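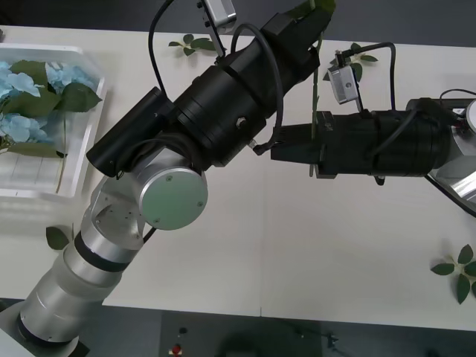

Arrangement Room Partner (two openings)
Jorkstead Floral, Flindine Road workroom
Part time or full time, starting in September

We've been putting together silk and artificial flower arrangements for hotels, waiting rooms and funeral homes for a good long while now, and for most of that time every stem that left the building had been held, turned, stripped and set by a person at a bench. A lot of that is still true! But since spring we've had a pair of robot arms working on stems at a table in our arrangement room, and we are looking for two people who would enjoy (or at least not mind) spending their days next to them.

The arms do stem prep. One holds the stem while the other comes in from the side, and between them they are learning the dull part of the job, the part that used to send our people home with sore thumbs. They are slow. They get confused by hydrangeas with big leaves, and a leaf in the wrong place can throw off a whole morning. We call the system Ternel, after the software it runs on, and you will hear people in the room talk to it as though it could hear them.

What you'd be doing

You'd set out the trays of flowers, start each run, and stay close by while the arms work. When a grip slips or a stem comes out crooked, you stop the run, sort it out, and write a line or two in the log about what went wrong. Those notes matter a great deal to us, because they go straight to the people who adjust the settings. For the other half of your shift you'd be at a regular bench doing finished arrangements by hand, and you would trade places with your partner at lunch. We tried having one person watch the arms all day and it made for a long, lonely day, so we don't do that anymore.

You'd also sweep up leaves. There are always leaves.

What has changed here, and what hasn't

We'd like you to know this before you apply, as it's the first thing most folks ask about. There are 22 of us in the workroom. Bringing in the arms did not cost anyone a job, and we have put in writing that bench hours won't be cut through the end of the Vahidi hotel contract, which calls for 1,000 arrangements. What did change is the shape of the day. There is less stripping and more designing, more walking back and forth, and a good deal more writing things down. Some of our longtime arrangers love it and some of them would rather have their old stool by the window, and we've tried to make room for both. We can't promise what the work will look like years from now, but we do talk it over as a group every month, and new people get the same say as everybody else.

Who we're hoping to meet

Someone patient, with steady hands and an eye for when a thing looks off. Flower experience is lovely but you can learn it here. You do not need to know anything about robots or computers beyond typing a short note. Our last hire came to us from a school kitchen and picked it all up just fine. You should be comfortable standing for part of the day and lifting a box of vases now and then, and if either of those is hard for you, please tell us and we'll see what we can work out.

Pay and training

Training lasts 10 shifts, all of them paid at the full rate, and you'll have an experienced arranger beside you the whole time. There's a $100 bonus when you finish. Pay depends on experience and we'll talk numbers on the first phone call, so you won't have to sit through two interviews to find out. Day shift begins at 7:30 a.m. and we're fairly easygoing about school drop-off.

How to apply

Send us a note telling us a little about yourself and the kind of work you've liked doing. A résumé is fine but a letter is better. You're also welcome to stop in at the front counter any morning and ask to see the arrangement room, and someone will walk you back and let you watch a run before you decide.

Contact Us | Jobs | © Jorkstead Floral. All rights reserved. | Back to top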